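Ditdale, 2018-06-24 - Entries are open for the Ditdale Long Ride, a self-supported cycling event that starts in Ditdale in December. The route is 700 km, mostly on paved back roads, with two gravel sections on the second half.

Riders carry their own gear and find their own food and places to sleep. There are no feed stations. Each rider gets a tracker and a card to be stamped at two checkpoints, one at Temex and one at Satura. 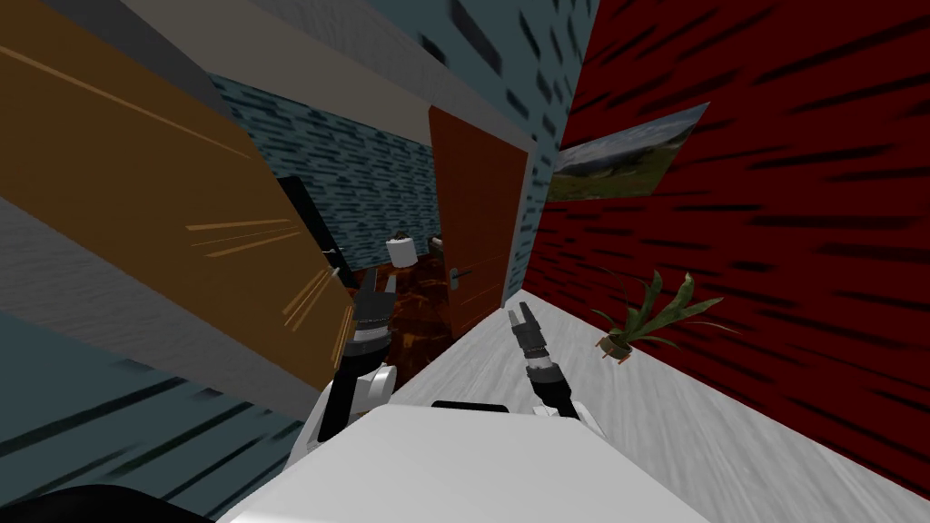 Two arms reach toward an open doorway.

"We took out the highway stretch and sent people over the hills," said route director Davoud Najafi. "It's slower. Total climbing went up, and I expect we'll get complaints on day one."

The Satura checkpoint stays open overnight this time - last year it closed at 10 p.m. and several riders had to wait outside until morning. Hot water and floor space will be provided. Bring your own mat.

We use cookies to improve your visit. By continuing to browse this site you accept our cookie policy. OK

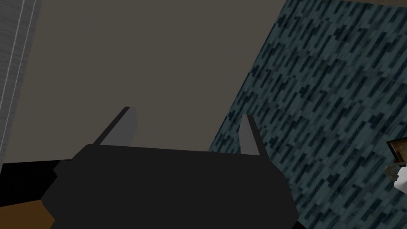
Bike checks take place the afternoon before the start. Lights front and rear are required, along with a helmet and a reflective vest. Riders using aero bars should make sure the ends are plugged. Loose bars will have to be tightened before a number is issued.

Lumenta is supplying the trackers. Entry questions go to Saodah Hidayat at the event office in Ditdale.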